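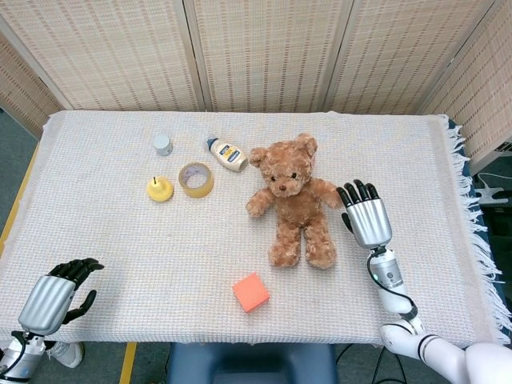 Minutes of the March meeting, Stesbridge Swap and Mend Group

We got going at 7:10 p.m., a little late, as the hall was still being set up and I couldn't find my notebook. I'm writing these up from the back of an envelope, so if I've mangled anything you said, tell me and I'll fix it before they go on the website.

February's minutes were read and agreed. One correction: the sewing machine needle order went to Durrani, and I'd put Cular. Sorry to both shops!

Money. We have $386 in the account after paying for the hall through the end of April. The bake sale brought in $88, a very nice surprise for a rainy afternoon. We agreed to spend up to half of that on thread, stuffing and a decent pair of fabric shears – the old ones are down to cutting string.

Odds and ends table. This took up most of the evening. Everybody likes having one table where a teddy bear can sit near a roll of packing tape, and I do too, but people at the last swap kept asking what was up for grabs and what wasn't. After a lot of back and forth we settled on this: toys and household bits stay together on the one table, and food gets its own spot by the door. So mayonnaise and pears go over there from now on. Sealed jars and bottles need to be in date. Fruit is fine if it's whole. Packing tape belongs to the group and goes back in the supply drawer at closing.

Soft toys. We'll take them as long as the eyes and nose are on tight, and anything that needs a stitch goes in the mending pile first. I offered to check seams. Somebody asked about foam blocks and whether they count as toys or craft supplies. We had a vote, and toys won by one. I voted for craft supplies and I still think I'm right.

Tablecloths. The white one with the fringe stays in use. There was some worry about the fringe catching on bags as people squeeze past, so that table will go closer to the wall. Whoever takes the cloth home to wash, cold water and no dryer please – the pink and blue threads are pale enough already.

Flyers. Skesudham will print 400 for us at the same price as last year. They'd do 4,000 for not a whole lot more per box, but we have no place to keep them and half of Stesbridge already knows where we are. 400 it is. I need the wording by the end of the month.

Any other business. The hall's side door is sticking again. Reported, again. A lunch bag was left under the coat rack and is in the kitchen if it's yours.

Next meeting is in April, same room, 7 p.m. We wrapped up at 8:35.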